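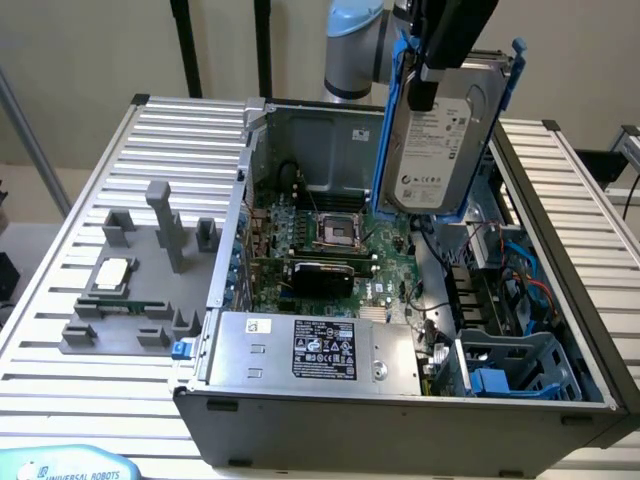

Figure 1. Hard drive in its blue carrier, held by the gripper over the open tower case. The parts fixture is on the left.

Teaching a Robot Arm to Handle PC Parts by Remote Control
Final project report, May
Marcelle Delorme

1. Goal

The project asked whether a student with no robot programming background could record usable demonstrations of computer assembly steps. We worked on an old desktop tower laid on its side with the panel off. The steps were placing a memory module, placing a CPU, and sliding a hard drive in its carrier into the drive cage. I did most of the recording. My lab partner Lecomte wrote the logging script and checked the files.

2. Setup

The arm is a Universal Robots arm bolted next to a slotted aluminum table. Loose parts start in a gray 3D-printed fixture beside the case, so that every recording begins with the parts in known places. A small camera at the wrist and a fixed camera by the table record together with the joint positions and the gripper opening.

We tried two ways of showing the task. In the first, the operator puts the arm in free-drive mode and pushes it by hand. In the second, the operator sits at a desk and moves a hand controller, and the arm follows. We named the remote program Sikar.

3. Recording

We recorded 164 demonstrations in total. Of these, 140 passed the file check and were kept. The rest had a dropped camera stream or a part that slipped before it was released.

Hand guiding was easy to learn, but my arm and shoulder blocked the fixed camera in many of the early runs. It was also hard to make small moves near the motherboard, where the arm felt heavy. After the first week we used remote control for everything except setting start poses.

With remote control, the hardest part was judging depth. In the side view the drive can look lined up with the cage when it is still too far forward. I learned to stop above the case, check the wrist view, and then go down slowly. Scaling the controller motion down to one fifth helped near the sockets. Each demonstration was limited to 400 seconds, and the hard drive runs came closest to the limit.

The small parts depended more on the wrist view. The printed finger on the gripper is tall and hides some of the board behind it, so I approached each holder from slightly to one side and straightened up at the end.
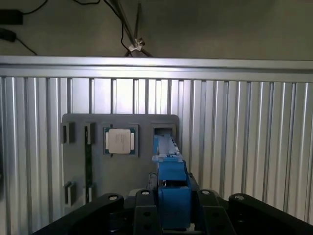

4. Results

Lecomte trained one model per step on the kept recordings. The memory module model was the most reliable at picking up its part. The hard drive model reached the cage but often tilted the carrier on the way in. The CPU model was not ready in time to be tested with the socket lever open, so we have no result for it.

5. Changes for next time

Record the same number of runs for each step. Add a foot pedal for the gripper, as the button on the controller shakes the hand at the moment of release. Keep operator notes in the same folder as the recordings; mine were on paper and took 5 hours to match up.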